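Notebook | Entries | Parsers | Fee rules | Search

9th August

Great session on the refund calculator! The Tulledier statements finally go all the way through, fee lines included, and the totals agree with the ledger Tomoyo Yokoyama built by hand. I'd been treating the monthly account fee and the dormant account fee as one code because they share a prefix. Splitting them cleared nearly every mismatch in one go.

Still open: 7 accounts where the fee was charged, reversed, then charged again under the new product name. Olimo (our matching script) pairs the reversal with the wrong charge. I think it should look at the value date first and the posting date second — will try that next.

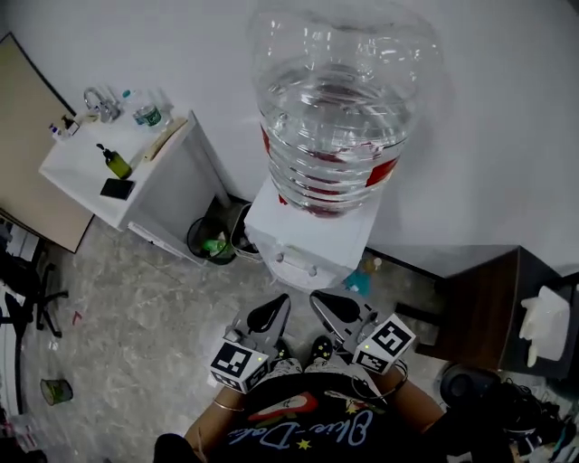
Interest on the refunds is the part I'm really enjoying. Kikuchi wants simple interest from the date of each charge, Zollo wants it compounded monthly. On a test account with 88 charges the two methods end up over 20 dollars apart, which is more than I'd have guessed for such small fees. Keep both behind a switch and print the method on the output sheet, so we can tell later which run was which.

Rounding: do it once, at the end. I was rounding every line and drifting by a few cents per account.
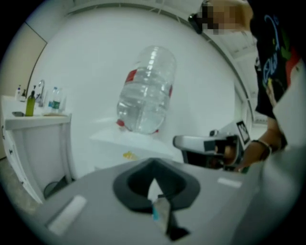

Tomoyo had a lovely idea for joint accounts — run the refund on the account first and split it between the holders afterward, so a change of holder midway doesn't break the interest. Two small functions and my horrible nested loop is gone!

To do: value date fix, rerun the closed accounts, ask Zollo whether leap years use 365 or 366.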